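Dear Xóchitl,

Thank you for your patience with this one -- October ran away from us a little, and I wanted the numbers settled before I wrote. Of the $1,694 Zelteo granted us for the sorting room, most has gone to the worktable and the baskets, and I couldn't be happier with both. 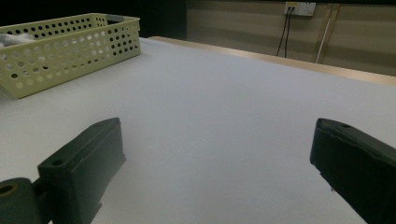 *The white worktable with its wood edging, and one of the yellow-green baskets.*

We bought 26 baskets in all, the kind with round holes in the sides, so whoever is sorting can get an idea of what's in one without tipping it out (a small thing, but it saves so much rummaging!). Seven have gone over to the Bisden site, where they had been making do with cardboard boxes.
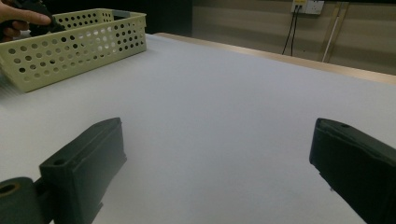

The pale top was Ocampo's suggestion, and I had my doubts about keeping it clean, but a damp cloth at closing time has done the job so far. Still to come are three wall shelves and the labels, which are on order from Arivitz. I'll send the receipts along with the next report.

Warmly,
Heriberto Ponce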